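Carnstead knit shorts, gray heather, size M

The shorts were bought in August at list price and worn and washed in rotation until the test ended. The fabric is a mid-weight jersey, soft on the inside face, with an elastic waistband and no fly.

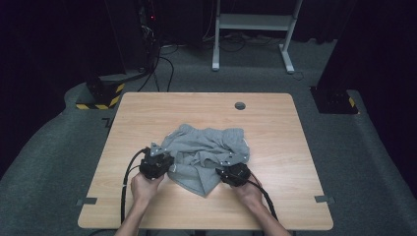

Lachance Textile Testing Club - Garment Reviews

Length was measured new and again after six washes at the warm setting, tumble dried low. The inseam lost 6 mm, all of it in the first two cycles. Width did not change. Pilling is light and confined to the inner thigh. Color held well against an unwashed swatch from the same batch, lot 2391.

Seams are four-thread overlock throughout. Bijan Parsa pulled the side seam on the club's bench rig and stopped at 201 newtons with no broken stitches.
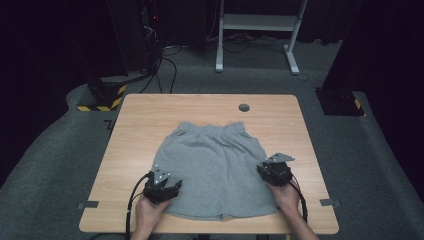 Gray knit shorts laid flat, waistband at the far edge.

The waistband is the weak point. It recovers slowly after a full stretch - the Jisport pair we reviewed before it was quicker - and there is no drawcord to make up the difference. The hem is fine.

Buy them for lounging or light gym work. Runners should look at something with a cord. The care label says 100 percent cotton and begins to itch by midday, so cut it out.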